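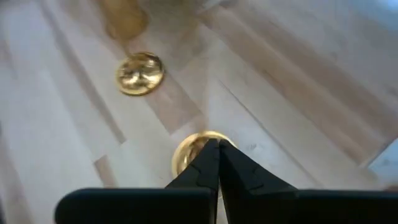 Escobar Park adds a 20-horse hurdle final to its spring jumps card

18 Sep 2021

Well, we've finally got it over the line, and I'm delighted to be the one who gets to tell you. I'm Aitana Alcaraz, racing manager at Escobar Park, and from this coming season we'll be staging the Rallent Hurdle Series, with qualifiers through the winter and a final on our last meeting in February.

I've wanted a proper staying hurdle series here for as long as I've had the job. We get good novices in the fall, and then they disappear off to bigger tracks and we read about them in the paper! So the idea is simple enough. There will be 11 qualifying races, any horse that finishes in the first four earns the right to run in the final, and the final itself will be capped at 20 runners. If we're oversubscribed, the weights decide it.

The final will be run over three miles on the inside course, which we've been resting since the spring. Those of you who were here for the last meeting will remember how chewed up the bend by the Cakel stand got (I certainly do, I walked it in the rain that evening). It has been drained and reseeded, and the hurdle that used to come up so quickly after the turn has been moved back 30 yards. Riders had been asking me about that one for years, and Idris Sayce more than anybody.

Idris trains just up the hill from us and has already told me he's aiming Vutumeck at the first qualifier. "He's a big, slow-maturing sort and he wants every yard of three miles," he told me. "He ran green last year and still only got beat a neck. I'd love to have him in the final on good to soft – if it comes up heavy, ask me again on the day."

I won't pretend to be neutral, I have a soft spot for that horse.
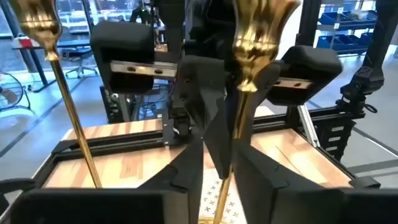 Gold-colored pieces with fluted heads and long, slim handles.

A few practical things. Entries for the first qualifier go through the racing office in the usual way, and the full conditions for all the races will be sent to trainers with the fall program. Owners with a runner in any qualifier get lunch and four badges, and yes, that includes syndicates, though please do call us first if there are a lot of you.

For racegoers, the old saddling boxes will be open for viewing before every race in the series. We've also put in 546 new seats on the home straight – all of them under cover, hooray – and you can book them for the final from the day the fall program comes out. Kids get in free with an adult, same as always.

If you're writing about the series and want to come and walk the course with me, just call the racing office and ask for Aitana. Bring boots.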